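Moving the Grasp Planner to a Shared Clock

Since August our control software has carried a fault that was small enough to ignore and frequent enough to be a nuisance. The planner, which we call Jurkwood, would request a finger closure, the hand controller would accept it, and the arm would already be several centimeters past the point at which the request made sense. The operator saw a hesitation. The logs showed two processes that each believed they were on time.

I have written before about the reasons for keeping perception and planning in separate processes, and I remain of the opinion that the separation is correct. The cost is that every message must carry a time stamp that both sides trust. Ours did not. Perception stamped its messages when the camera data arrived, while Jurkwood stamped its own when a plan was finished. The difference between the two averaged 89 milliseconds on a lightly loaded machine and became considerably worse when logging was enabled. 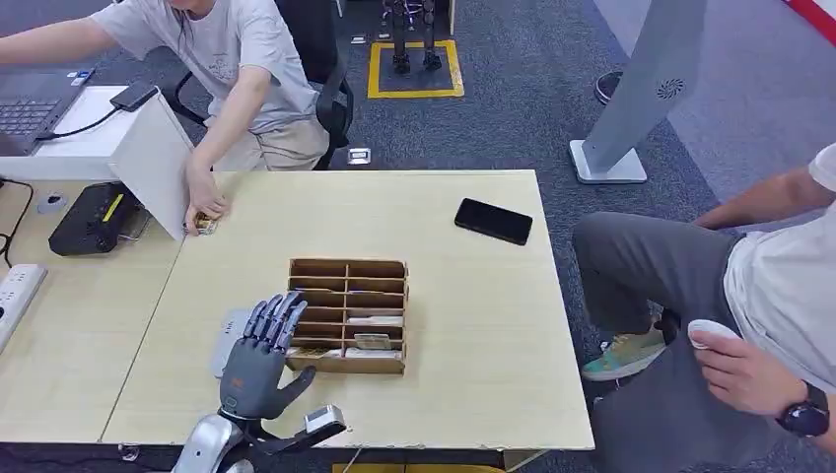 Custo Applied Robotics | Motion Software Team

The sorting task has been the most useful test for this work. A cardboard organizer with narrow slots leaves very little room for error in the approach, and the thin partitions are difficult for the depth pipeline, which tends to merge neighboring edges into one surface. A late plan on an open table may pass without notice. A late plan above a row of slots places the fingertips over the wrong one.

The revised arrangement is as follows. A single service, Histar, now issues the time for every process on the robot. Perception, planning and hand control each read from it at the start of a cycle and attach that value to whatever they publish. Jurkwood rejects any observation older than its limit and requests a new one. Rejections are written to the log with the age of the observation, so that a slow camera can be told apart from a slow planner without a debugger.

The change touched 17 modules. Most required one line. The exception was the trajectory buffer, which had been written on the assumption that time never moves backward. At startup, before Histar has settled, it can do exactly that by a small amount. The buffer now waits for five consistent readings before it accepts a trajectory. This adds a short delay at power-on, and I consider it acceptable.

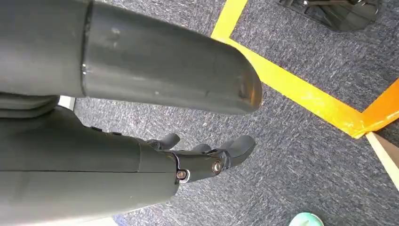
Collision checking was the second part of the work, and it has taken longer than the clock. The planner keeps a simplified model of each link, made of capsules, and tests these against one another and against the floor plane. The capsules were generous when we first fitted them, with the result that low reaches were refused for no good reason. With the hand brought down over the carpet and a fingertip just clear of it, there is little space left for a generous margin, and the old model would have reported contact. We have refitted the capsules for the fingers and the wrist housing, and we now treat the floor as a separate check with its own threshold.

The floor threshold is set in the configuration file and is read once, at startup. Changing it during a session has no effect. Two colleagues lost an afternoon to this, and the documentation has been amended accordingly.

For regression testing we replay 2,000 recorded planning requests against each build. The replay does not move any hardware. It compares the accepted and rejected plans with those of the previous build and lists the differences for review. The Workneh branch, which contains the refitted capsules, accepts more low reaches than the main branch and rejects nothing that the main branch accepts. We intend to merge it once the self-collision cases have been read through by a second reviewer.

One matter remains open. When the planner rejects several observations in succession, the arm holds its last position, and the operator receives no message beyond a line in the log. A status field has been proposed for the operator display. Its format has not been agreed, and comments from those who use the display daily would be welcome before the next interface revision.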